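How many demos do I need for picking up thin flat things? Stuck with my seed packet sorter

Asked in: Hobby robotics > Learning from demonstration
Tags: grasping, thin objects, training data, wrist camera

Hi all! I've been trying to train a small tabletop arm to pick up flat packets and drop them in a tray. I record demos by hand, train overnight, and in the morning I run the arm and see what I've got. It's the most fun I've had with a hobby in years, but I've hit a wall.

With blocks and small boxes it does great. With packets (tea bags, seed packets, sauce packets) it goes to the right spot, closes the fingers, and comes up with nothing. Maybe one time in four it gets hold of an edge. I have 315 demos, all recorded on the same white desk, with one packet out at a time.

So my questions. Do I just need more demos? Is there a magic number? And does it matter if there are several packets on the table while I record? I've been keeping the desk clear so I don't confuse it.

Thanks!!
- jirkdale_tom

3 answers

Answer 1 (accepted)
by Plillow

Oh, I love this problem. We spent a good part of last June on it in our little group and got a result that surprised all of us, so let me share what we did and you can try it yourself.

We started about where you are. One packet, clean table, and we kept piling on demos until we had 484. The success rate went up at first and then sat flat. Zhenhua Deng in our group looked through the failed runs and noticed that nearly all of them failed the same way: the fingers came down on top of the packet in the middle and slid off. Then he looked at the demos and saw that we did our own grasps in a dozen different ways. Sometimes we pinched a corner, sometimes we pushed the packet until it buckled, sometimes we got lucky. The model was averaging all of that into a grasp that never works.

So we threw the whole set out (ouch) and wrote down a rule for whoever was driving:

1. Go for an edge or a corner every time, never the middle.
2. Touch the table lightly with the finger before closing. You want contact.
3. Close slowly, lift a little, wait a beat, then move.
4. If you miss, keep recording and try again in the same demo. Don't delete it.

Number 4 made the biggest difference! Once the arm had seen recoveries, it started retrying by itself. The first time it missed, backed up and went for the corner again, there was cheering.

With the new rule we matched our old 484-demo result using far fewer, and then went past it. We tested on 20 packet layouts per model, same layouts each time, marked with tape so we could put them back. Please do this. If you move things around between tests you'll fool yourself, we did it for weeks.

As for several packets at once: yes, put them out! Let them overlap, use different colors and sizes, and go somewhere with a busy background. Ours are recorded on a dark stone counter against a wall with circles all over it. A view from the wrist camera during one of those takes:
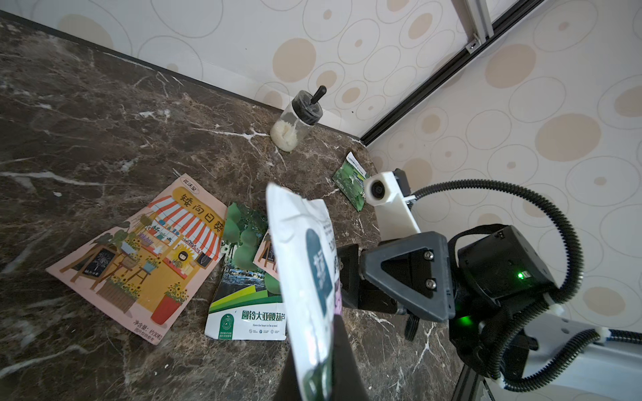 Wrist cam, one packet up at the fingers and others on the counter, a couple of them overlapping.

See how big and blurry the packet gets when it's that close. Your model has to cope with that, and on a plain desk with one packet it gets very little practice at telling the one it's holding from the ones still lying there. Ours kept reaching for a second packet with its hands full until we recorded with a mess on the counter.

No magic number, sorry. I'd record 50 with a strict rule, test, and look at the failures before doing any more.

Comments (3)

jirkdale_tom: This is fantastic, thank you! I just looked at my demos and I do about five different grasps. Starting over tonight.

Zasent: Does the light touch on the table wear out the fingertips?

Plillow: A bit. We stick a strip of rubber on and swap it when it gets shiny.

Answer 2
by Zasent

Agree with most of the above. I'd add that it's worth checking your camera lag. Mine was slow enough that the arm was still heading down when the picture said it had stopped, and with something that thin it matters a lot. I fixed that and picked up 13 more good grasps out of the same test set with no new data at all. Super easy win if it's your problem.

Also, put the camera where it can see the fingertips. If the packet hides them the whole time, a second camera off to the side helps.

Answer 3
by roussel_b

get a suction cup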